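Rizk Dish Handling Practice Kit - good practice notes and ordering

The Rizk kit is for teams who want two arms to handle dishes on a tabletop and would like some dishes left afterwards. You get three plates, a turquoise tray and the Cleltis rulebook, 20 pages, four of them worth reading twice. Arms not included.
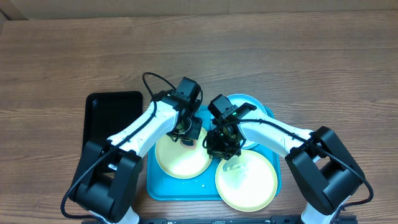
Rule one: keep your hands off the table while the arms are powered. Hartmut Buschmann wrote that one in capitals and we have left it that way.

Rule two: speed near a plate stays at or under 300 mm/s. Faster is possible. So is sweeping.

Rule three: dress the cables so they clear the wrist through its full travel, and check again after lunch. Cables move when you eat.

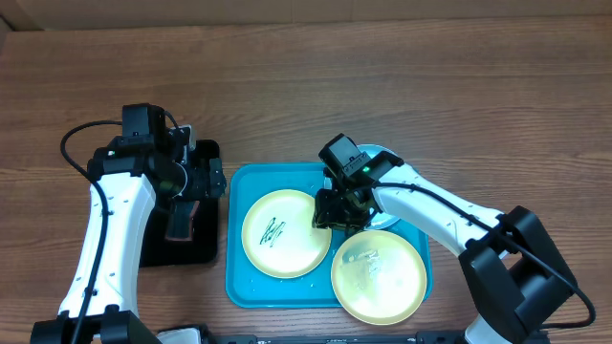

Rule four: agree on what counts as clean before the run starts - Olesia Skoryk's log sheet has a box for it, plus a larger box for arguments.

Both grippers may work over the tray together only if the stop button is within reach of a person who is awake.

Order no. 3398. Ships from Misiswood, closed in August. Spare plates sold singly, and they do sell. Questions about the rulebook go to Friederike Dreßler.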